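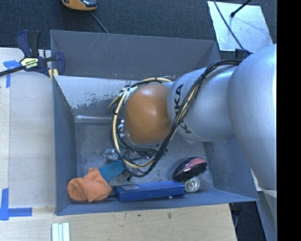 August
By Efua Kyei

Where Does a Jar Go? Our Summer Project on Sorting Household Glass and Paper in Stomell

When our group first sat down to pick a subject, we had a long list of grand ideas and no clue which of them we could finish before the end of summer. Yayra Zakaria wanted to look at river water, I wanted to do something with bus timetables, and Despina Rusu, who had just moved into a shared apartment with four other students, kept coming back to an argument she was having with her roommates over a peanut butter jar. Should you wash it? How clean does it have to be? Does the lid stay on? After a week of hearing about this jar we gave in and made it our project, and I'm very glad we did.

Our question was simple enough: do people in the Stomell neighborhood know what to do with the ordinary things they throw out, and if they don't, would a better leaflet help? We kept to glass and paper. Plastics would have swallowed the whole summer, as our advisor Inger Ladefoged warned us very kindly at the first meeting (and again at the second, when we tried to sneak yogurt cups back in).

How we did it

We printed 100 copies of a short questionnaire and took them door to door on Dankwa Street and the two streets behind it, mostly between five and seven in the evening. It listed 24 household items, and for each one people marked glass, paper, trash or "not sure." We got 43 questionnaires back filled in. I had hoped for more, but Inger says that's a decent return for strangers on a doorstep at dinnertime, and many of the people who did answer were so generous with their time that we came home with pages of extra notes and, on one evening, a bag of plums.

What we found

Newspapers and wine bottles gave hardly anyone trouble. The mix-ups came with things that look like one material and behave like another. Drinking glasses were the big one: 24 of the 43 people put a broken tumbler in with the bottles, while the local rules say it belongs in the trash, as it melts at a different temperature from bottle glass. Receipts, greasy pizza boxes and gift wrap with foil on it also got very mixed answers. Several people told us they put doubtful things in with the paper "to be on the safe side," and we had a long talk afterward over whether that's really the safe side at all.

What surprised me most was how much people cared. I'd gone in expecting shrugs. One older gentleman walked Yayra through his whole kitchen system, which involved three crates and a shelf for envelopes with the windows already cut out.

The leaflet

Despina drew a new leaflet on a single sheet, with the confusing items at the top and the easy ones at the bottom, the reverse of the old one. Ineke Van Wijk at the Brendetti print shop let us have 500 copies at cost, and she caught a spelling mistake in "aluminum" that all of us had missed. We've handed out most of them, and there's a stack left at the Drendo café by the register.

We ran out of time to go back and ask the same questions again, so we can't say yet whether the leaflet changed anything. That's the part I'd most like another group to pick up. The blank questionnaires and our notes are in the blue folder in the project room, and any of us would be happy to talk it through.

As for the jar, the rules say a quick rinse is fine and the lid comes off. Despina's roommates have been informed.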